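Durkden Residents' Association
Minutes, meeting of 09/07/2021, Adden Hall

Minutes of the May meeting were approved with one correction: the drainage bill was $449, and it has been paid.

Parking. The Hrnčiar lot will close for paving for two weeks. Permit holders may use the street -- no overnight parking on the Cirnance side.
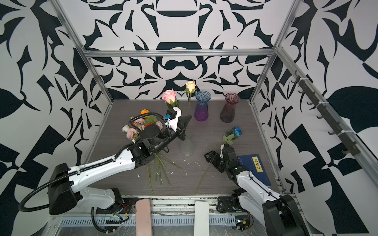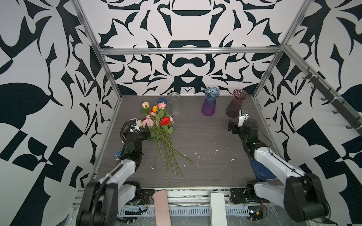
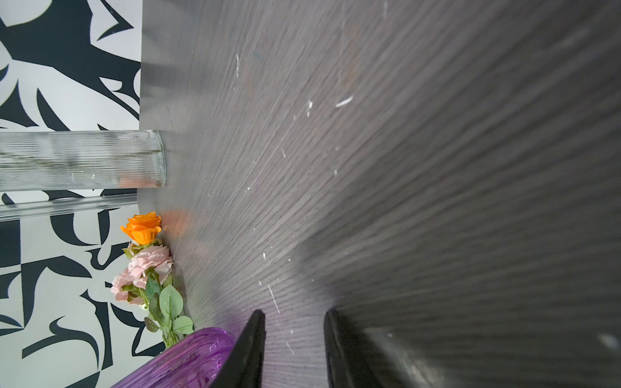

Newsletter. Nearly 800 copies were delivered. The next issue will carry the leaf pickup schedule.

Trees. Members voted to plant 12 maples along the north path. Two members abstained. Watering was left open until the next meeting.

Meeting closed at 8:40 p.m.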